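Handheld gripper won't pick up small flat parts off the bench
Posted December 8, 2025 in Home and Shared Workshop Builds

I'm building a handheld gripper at the Wenwood shared shop. Two printed fingers on a parallel slide, one small servo, trigger in the handle, camera mounted above looking forward over the fingers. The plan is to record myself sorting small parts into a drawer cabinet, then move the same fingers and camera onto an arm later.

Blocks and bottle caps are fine. Anything thin that lies flat is not. The fingers close above the part, or they touch the table first and the part skates away. Out of 100 tries on flat parts I got 10 clean pickups. The fingers are chunky, with a sloped top and a flat inner face, and I'd like to keep that shape if I can, as the mounting holes already match the slide.

Is this a finger problem, a servo problem, or me?

Feven Beyene

Arkovard
Finger problem, mostly. Flat inner faces are good for boxes, but the bottom edge has to reach the table at the same moment on both sides. Lay a sheet of paper on the bench, close the gripper on a part, and see which finger drags the paper. If one drags and the other doesn't, your slide is tilted or one finger is mounted low. I had one side low on mine and shimmed it with tape behind the screw. That got me most of the way.

After that, look at the bottom inner edge. Printers leave a flared first layer there, and a part will ride up on it or slide under it. Scrape it off with a knife. Then glue a thin strip of rubber to the inner face, flush with the bottom. Bicycle tube works. Don't let it hang below the plastic or it will fold under when you press down.

I would leave the servo alone until you have done this. More force makes a part shoot out faster if the faces aren't parallel.

Dovow
get a suction cup

Ammann
Suction is no use on anything with a hole in the middle, and half the parts in a drawer cabinet have one.

I agree with Arkovard on the edge and the rubber. Two more things. Your table matters. A hard smooth top gives you nothing to push against, and a thin foam mat under the work lets the fingertips sink in a little so they get below the widest part of the rim. If you can't use a mat, put a bit of spring in the fingers. I cut a slot in mine and reprinted them. It took 6 versions, and the mounting holes stayed where they were the whole time.

The other thing is how you come in. By hand you tend to arrive at an angle, and one finger lands early. Stop with the fingers wide open while you can still see the part in the gap, level the tool, then go down and close. It feels slow, but if you plan to use the recordings for an arm later you want that pause in there anyway. I recorded 207 pickups back in May before I worked that out, and I threw most of them away.

Start with parts that have a raised rim — they give the rubber something to catch. Leave washers for last. Keep the cabinet toward the back so you aren't reaching over it, and put out one part at a time until the pickups are steady. 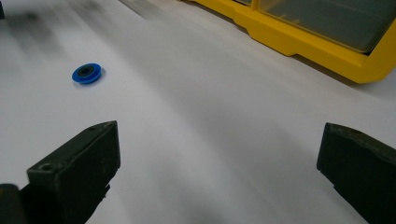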